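Home | Diary | Games | Archive | Links

March, way past midnight

Stuck on level 137 of Wirnmont again. Third night. The one with the flooded bakery where you have to match the crates before the water gets to the top shelf. Got it down to one crate tonight and then ran out of moves. Of course. Game offers five more moves for 280 gems. I had 8.

Did not buy gems. Want that written down somewhere. Looked at the shop for a good long while, closed it, made toast.

Michalis Bakalis sent me a link to one of those generator pages, unlimited gems, no download, all that. He swears his cousin used it. Asked which cousin — no reply. Page wanted my player name, then my email, then a "short survey" to prove I'm human. Closed it at the survey. Changed my password after just in case, and now I'm logged out on the tablet and can't remeber what I changed it to. Great work.

So no cheats. Going to do it the slow way. Daily chest, the little fishing thing, the ads. The ads are all for Asasholm anyway, the one where the king is always freezing and the player in the ad is terrible on purpose. I have now seen it so many times that I installed it. Played up to the first bridge. It's fine? Nothing like the ad. Deleted it, then put it back becuase it pays out Wirnmont gems if you reach castle 8.

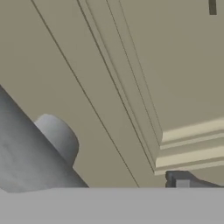
Team stuff: Pollance is in second place for the weekend race, we have 2,777 points and the team above us is miles ahead. Tsegaye wants everybody to save boosters for the last hour. I used mine on the bakery. Haven't told the chat yet. Might just say the app crashed — no, bad idea, they can see the log.

Idea for tomorrow: leave the left crates alone, open the right side first, keep the rocket for the pipe. Saw someone do it that way in a video with the sound off. They had extra moves left over at the end, and no boosters either. Annoying.

Phone at 8 percent. Lives refill at 6:40. Not setting an alarm for it. Setting an alarm for work, which happens to be 6:45.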